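What the other hand is up to

Tuesday, August 15, 2023

I've been promising a post on the Halley results for so long that two of you have emailed to ask if I'd given up, which is fair enough. I haven't! The write-up is nearly done, the numbers have stopped moving, and I'm going to try and explain it in the way I'd explain it to my mum, with the sums left for the paper.

Halley is our name for a fairly small model that watches people doing housework from their own point of view and has to say what comes next. It doesn't move anything itself. The moving part is Floner, the two-armed robot we have on loan to the lab in Plimadgate until December, and the idea is that Halley tells Floner what sort of thing each arm ought to be doing, and Floner works out the joints and so on. So if Halley has a wrong idea about how people wipe a drawer handle, Floner is going to have a wrong idea too, only with motors. 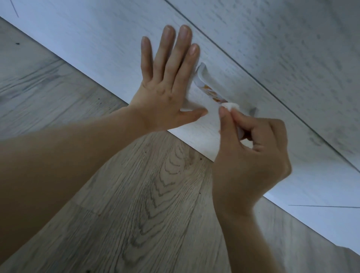 Gökçe

Wiping is what I've spent the year on. I picked it thinking it would be the easy one, to be got out of the way before we moved on to folding. You hold a bit of tissue, you rub the mark, you bin the tissue. Lovely. The trouble was in how we'd labelled it. Our labels were all about the hand with the tissue in it: reach, touch, rub, lift, carry, drop. The other hand had one label for the whole clip and that label was "none".

Now go and wipe something low down, a drawer front or the bar of a handle, and pay attention to your spare hand. Mine goes flat on the panel next to the handle, fingers a bit spread, and leans. I don't decide to do it. A handle stands off from the drawer, the drawer is on runners, and if you rub the one without holding the other you get a sort of rattle and the tissue skids about. So the left hand is doing half the job and we'd written "none" next to it, more than a thousand times over.

What we changed

We went back through all 1074 clips and labelled the second hand properly. I say we, and there were three of us, and it took most of the spring, and I'd rather not do it again. We argued a lot about the words. In the end we kept to four: bracing (pushing on something so it stays put), holding (gripping something), hovering (open, near the place where the action is, touching nothing) and resting (really not involved, on a knee or out of view).

By those labels the second hand was doing one of the first three in 785 of the clips. I'd have guessed half, if that. Bracing was the commonest, then hovering, and holding came a long way behind.

Then we trained Halley twice, everything the same both times except for the labels. Once with the old ones and once with the new. Same clips, same number of passes, same seed even (I know, I know, we did more seeds afterwards, they're in the paper). And we kept 122 clips out of it entirely for testing, all from rooms that neither version had seen.

What happened

The new-label version was better at saying what comes next, and I'd sort of hoped for that. The bit I didn't expect was where it was better. In the middle of a rub there was hardly anything in it. Rubbing is rubbing, it goes on for a while, and any old model can say "more rubbing" and be right. The gain was nearly all at the joins, at the moment between one step and the next, where the old version used to dither horribly. It would call the lift too late, or flip back to "rub" when the hand was already off the surface.

My best guess is that the bracing hand lets go a touch before the wiping hand does. I've watched so many of these now that I see it in cafés. Someone is wiping a table, the flat hand comes up, and you know they've finished before the cloth has left the table. If the model has a word for the flat hand then it has something to go on. If everything that hand does is called "none" it has to find that out for itself, with not many clips to find it in.

We tried taking the left hand away altogether, by the way, just painting over it with grey in the test clips. The new version dropped back to nearly where the old one was. The old version barely noticed. I was very pleased with that one and went home early.

The hovering business

Right, so bracing I'm happy with. Hovering is where I've got opinions and not much evidence.

Over a bin, people do a thing with the spare hand. It's open, palm down, just above the bin, while the other one brings the tissue over pinched in the fingers. I've no firm idea what it's for. It might be balance, if you're leaning forward. It might be there in case the rubbish in the bin wants pushing down. It might just be a hand that has to be somewhere. We argued over whether to have the label at all, and I was for dropping it and lost.
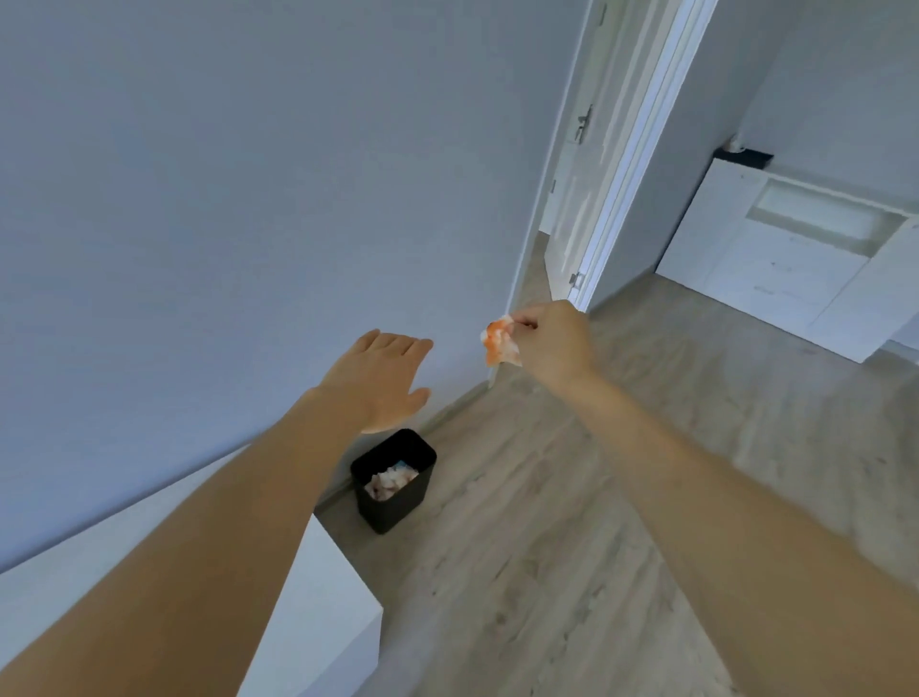

A reader of the draft replied that hovering ought to be split in two, a hand that's about to do something and a hand that has just done it, and that lumping them together was probably costing us the very thing we were boasting about at the joins. Annoyingly good point. The same reader thought four words was already more than most robots would know what to do with, so I'm not sure which way I'm being pushed, but I did have a go at the split over the weekend on a handful of clips. It's hard! Looking at one still I can't tell you which kind I've got. I need the bit before and the bit after, and even then I change my mind. So it may have to be done by rule (did it touch anything in the next second, yes or no) and not by a tired person with a mug of tea.

What it doesn't show

Everybody in our clips wipes with the right hand. We only noticed that in June, and it's a daft thing to have missed. I've flipped the pictures left to right and the result holds, but flipped right-handers aren't left-handers and I'd like some real ones.

Also, none of this is a result on the robot yet. Floner has had one afternoon with the new labels. It did put its left gripper against the drawer front, which made me shout, and then it kept on pushing long after the wipe was over. Halley was calling the release at the right time, so far as I can see from the logs, and Floner was waiting for the arm to settle before it would listen. That's a timing problem on our side and I've got an idea for it, something to do with letting the release interrupt.

If you want the label guide before the paper is out, drop me a line. It's nine pages and four of them are about hovering.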